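Rulurine 별관 1층 시설 안전점검표 (의견란 포함)

점검일: 2022년 4월 30일 토요일
대상: 창고, 공용 작업실, 복도, 배전반, 옥외 계단
관리번호: 338
판정 표기: 양호 / 보완 / 불가

1. 출입구 및 복도
비상구 유도등 점등 - 양호
복도 적치물 - 보완. Zulteo 납품 상자 또 쌓여있음. 지난번에도 적었음. 통로 폭 확보 안 됨, 월요일 오전까지 치울 것.
방화문 자동 닫힘 - 보완. 동쪽 문 끝까지 안 닫힘. 도어클로저 조정하거나 교체. 쐐기 괴어놓은 것은 빼서 버림.
바닥 미끄럼 - 양호. 단 정수기 앞 매트 모서리 말림, 테이프로 임시 고정.

2. 소방
소화기 압력 - 양호. 배전반 옆 것만 지시침이 녹색 아래쪽. 다음 점검때 재확인.
소화기 앞 장애물 - 불가. 접이식 의자 세워둠. 현장에서 바로 이동시킴.
감지기 - 양호. 창고 안쪽 감지기 먼지 많음, 청소 요청.
스프링클러 헤드 아래 이격 - 보완. 창고 선반 맨 윗단이 너무 높음. 윗단은 비우세요.
대피 안내도 - 보완. 구도면임. Biltudora 쪽 칸막이 공사 이후 수정 안됨.

3. 전기
분전반 잠금 및 회로 표시 - 보완. 회로 2개 이름표 없음. 연필로 쓴 것도 있는데 안 읽힘.
멀티탭 문어발 - 불가. 창고 안쪽 책상 밑. 전열기랑 제습기 같이 물려있음. 전열기 분리하고 벽 콘센트로.
누전차단기 시험버튼 - 양호
계량기 지침 1,303. 기록만 함, 판정 없음.

4. 작업대 및 물품 정리
작업대 모서리, 고정 상태, 상판 위 물품, 머리 위 구조물 순으로 확인.
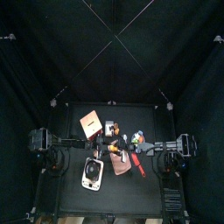 사진 1. 검은 상판 작업대와 분홍색 종이 상자

작업대 공통 지시: 쓰고 난 물건은 당일 정리. 상자는 접어서 분리수거장으로. 액체류는 상판에 두지 말고 아래칸 트레이에.
고정 볼트 풀림 - 양호. 손으로 전부 돌려봄.
선반 하중 표시 - 보완. 창고 3번 선반 스티커 떨어짐. Ezeani 선반은 한 단에 최대 16kg으로 다시 써붙일 것. 무거운건 아랫단.
사다리 - 보완. 발판 고무 한쪽 닳음. 교체 전까지 사용금지 꼬리표 달아둠. 떼지 마세요.
칼, 가위류 보관 - 양호

5. 옥외 계단 및 쓰레기장
난간 흔들림 - 보완. 위쪽 기둥 밑동 녹. 아직 버티지만 장마 전에 용접 업체 부를것.
계단 논슬립 - 양호
계단등 - 불가. 안 켜짐. 전구인지 센서인지 확인 못함, 해 진 뒤에 다시 봐야 함.
배수구 - 보완. 낙엽 막힘. 반쯤 걷어내다 장갑 찢어져서 중단, 나머지는 청소팀에 요청.

6. 응급용품
구급함 위치 표시 - 양호
내용물 - 보완. 밴드 거의 없음, 소독약 유효기한 지남. 화상거즈도 추가 구매.
비상연락망 - 보완. 관리실 내선번호 예전 번호임. 고쳐서 다시 출력 바랍니다.

종합 의견
불가 항목(의자, 멀티탭, 계단등)이 우선. 의자는 조치 끝. 멀티탭은 오늘 중으로 분리하라고 현장에 구두 전달했는데 확인은 못 하고 나옴, 월요일에 봐야함. 복도 상자는 말로해선 안 되는것 같으니 Zulteo 쪽에 납품 위치 변경 공문 보내는 걸로. 하역장 안쪽이면 충분함.
대피 안내도 수정본은 출입구 두 군데 다 교체. 한 군데만 바꾸면 더 헷갈림.
보완 항목은 사진 찍어서 점검철에 같이 끼워 주세요. 조치 전, 조치 후 둘 다 필요.
다음 정기점검 8월. 사다리랑 난간은 그 전에 따로 봄.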